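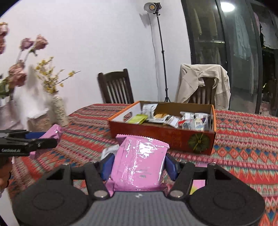 *Sorting snack-size packets into a fruit-print box, one gripper per hand.*

**Hand-held teaching grippers, two-hand set**
Reviewed 30 April 2020

I went into this one expecting to be annoyed, and I was, though over different things than I'd planned.

The pitch is that you skip the remote control. You hold a gripper in each hand, do the chore yourself, and the recording gets used to teach a robot arm the same job. I've spent enough time with joystick rigs to like the idea. I have also heard "as easy as using your own hands" before, and I don't believe it anymore.

For the test I stuck to small sealed packets and an open cardboard box. Foil-type packaging is slippery stuff and it folds when you look at it wrong. The blue pads are the best part of the tool. Pinch a packet by its two sides and it stays flat enough to aim. Grab it by a corner and it crumples, and then you're dropping a wad into the box and calling it a demonstration.

My first 25 recordings went in the trash. I kept moving like a person, with little wrist flicks no arm is going to copy. Gun-woo Wi, who has done a lot more of this than I have, told me to slow down and pause before each release. Better after that, and also very dull.

Things I didn't like:

- It's bulky. Two of them over one shallow box is a traffic jam, and I banged the housings together all afternoon.
- You can't feel much. Squeezing a full packet and squeezing an empty wrapper are nearly the same through the handle.
- The guide suggests 600 recordings for a single task. I stopped at 13 minutes a session because my forearms quit.
- A patterned tablecloth is fine for me, but I'd want proof that a robot trained on it can cope with a bare counter. I haven't seen any.

Against the remote control setup I used in December, it's faster by a mile. Su-bin Chae tried both and wouldn't go back to the joysticks. I wouldn't either, for packing and sorting. For anything that needs a light touch I'd still want to see the robot do it first, in a room it hasn't seen, with somebody else's groceries.

3 out of 5. Borrow a set before you buy one.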